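4. Loading the park map and booking visit times

The Tesunden visitor guide works on your phone without a connection, but you must load the map before you arrive. The signal is weak inside the old film town.

1. Open the guide and choose "Uvel Park" from the list of attractions.
2. Press "Save map". The file needs 80 MB of free space.
3. Wait until the bar is full – do not close the guide during this step.
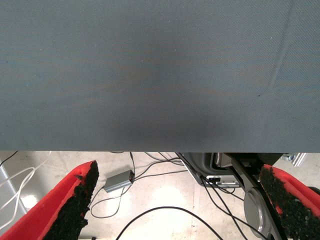
4. Enter the 14 characters of your ticket code. Capital letters and small letters are the same for the guide.
5. Choose your language and press "Confirm".

Note: One phone can hold tickets for 2 visits. Delete the old visit before you add another one.

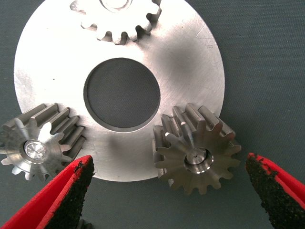
6. Under "Shows", select the Simard stage or the Graker street show. Your seat is kept until the show begins.
7. Switch on "Reminders" if you want a sound before each show.

Caution: Show times saved before Monday, April 12, 2021 are not correct any more. Press "Refresh" while you still have a connection.

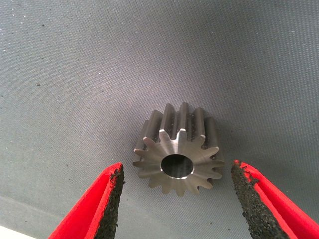

Small metal gear on gray fabric

8. Press "Finish". The map opens at the main gate.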